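The front room of the Kostiuk house in Prirnoswood is getting its yearly going-over this November, and Jolene Ashby, who has lived there for over 30 years, is happy to tell you all about it while she works her way from one end to the other.

She likes to leave the brown sofa for last, mostly so she can sit on it when she's done, and the Laughing Buddha in the red robe always gets dusted by hand (never with the feather duster!). 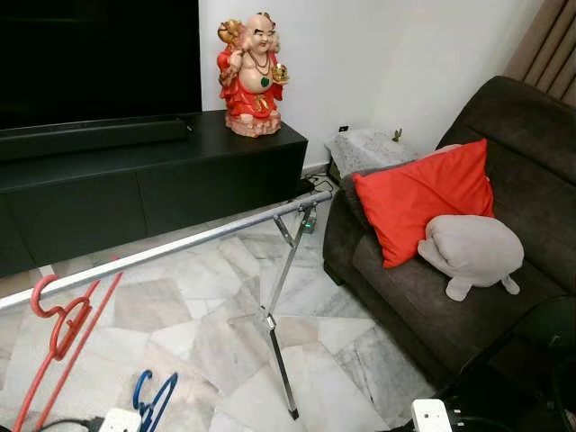
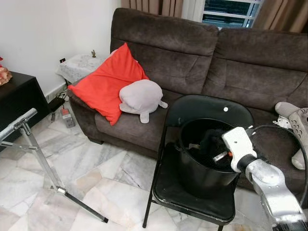 Her neighbor Wubit Moges has talked her into joining the Plaststead Tidy Month, where households clear out one room and pass along whatever they can spare to the Dretis hall on the corner. Last year the hall took in 575 bags of clothes and linens, and this time they'd dearly love to have 100 homes signed up. The doors are open until six in the evening all month long, and Wubit says to bring your bags around the side, where there's a ramp and usually a pot of coffee going.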